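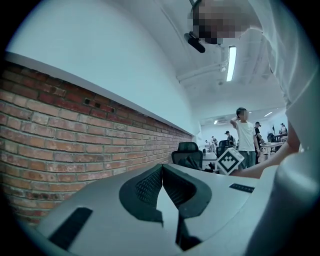

Pendo Simiyu
29. Mai

Seit heute Morgen räume ich den Raum in der Carkwood auf. Ich schreibe hier ein bisschen mit, dann bleibe ich fleißig.

Die Ziegelwand bleibt, wie sie ist. Lorne wollte sie weiß streichen, ich bin dagegen. Rot, Orange, ein bisschen Beige – so viele Farben bekommt man von keinem Maler.

Auf dem weißen Absatz über den Ziegeln möchte ich gern kleine Pflanzen stellen. Weiß jemand, welche Sorte mit wenig Tageslicht zufrieden ist?

Oben in der Ziegelwand gibt es ein paar kleine dunkle Löcher, eckig. Soll man so etwas zumachen oder offen lassen? Ich frage am Montag lieber den Vermieter.

Die Leuchtröhre an der Decke ist sehr hell. Für die Arbeit gut, für den Abend nicht so gemütlich. Eine Stehlampe steht schon auf meiner Liste, höchstens 70 Euro.

Die weißen Rohre unter der Decke stören mich nicht mehr. Am Anfang habe ich sie jeden Tag angeschaut.

Pause jetzt. Danach kommen noch die Kartons von Tyson dran – er hat fast 400 Hefte gesammelt und will keines weggeben.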